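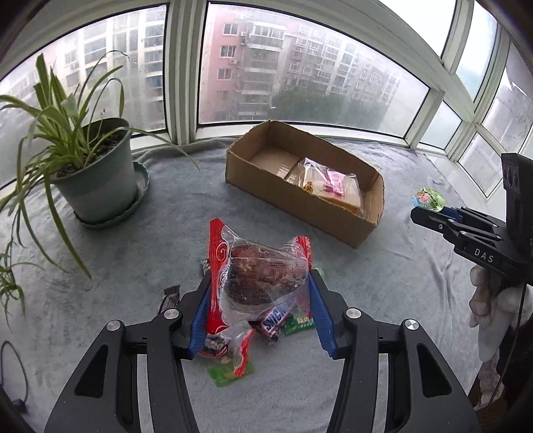 Do I need to know how to code to join the hand gripper project?
Coding is optional. Most of what we do this fall is picking things up, putting them down and writing down what happened, and anybody can learn that in an afternoon.

Gristow Robotics Club, minutes, 10/3/26
Notes by me, Seidu, so blame me for the spelling.

We started late again (my fault, I had the key) and Indrek Org ran the meeting. Last month's minutes were approved with one fix: I had written that the Tseng laptop was broken, and Indrek wants it on record that it was only out of disk space.

Where we are
The count stands at 892 good recordings, which made everybody pretty happy! The goal for the November demo is still 400 in the snack sorting set alone, and we're 57 short of that. Indrek thinks we can finish in two sessions if people stop re-recording the ones they think look clumsy. Clumsy is fine. Dropping it on the floor and carrying on as if nothing happened is the part he'd like us to stop doing.

Snack sorting
Long talk about this one. Clear bags are still the worst, and I'll say it again, the small wrapped candies are harder than they look. You squeeze the ends and the whole thing spins. We agreed to go for the middle and close slowly. For the bags, grab where there's something solid inside, or you just get a pinch of plastic and the rest flops over.

The chocolate bars are going well, so the new people should start on those. I asked if we could switch to a hard tabletop and got outvoted. We're keeping the fleece blanket under everything for now, because soft surfaces are part of the test and the Vevov contest rules say at least one of our surfaces has to be soft. Fine! But please pull it straight before you start.

Two people, two grippers
We tried working in pairs and I liked it a lot more than I expected to. It does get crowded, though, and we had a real argument about whose turn it was at the cardboard box. Decision: the person on the left calls it out loud before reaching in. Also watch the cables. And the plant. If you bump the plant, write it in the log, it's no big deal.

Naming the files
Still a mess. Indrek read out a few of the worst ones and some of them were mine (sorry). From now on it's initials, then the object, then the try number. I'll rename the old ones this week, and if you have any sitting on your own laptop, get them to me by Thursday.

Stustetti visit
They've said we can bring 10 people to their open workshop in November. Sign up on the sheet by the door. If more people want to go than there are spots, we'll draw names, but anybody who hasn't been before goes in first.

To do
Seidu: rename files, print the new log sheets
Indrek: clear the Tseng laptop, send the demo plan to Vevov
Everybody: finish your share of the snack set, and please don't eat it until the set is closed

Next meeting is same time, same room. I'll bring the key early, I promise.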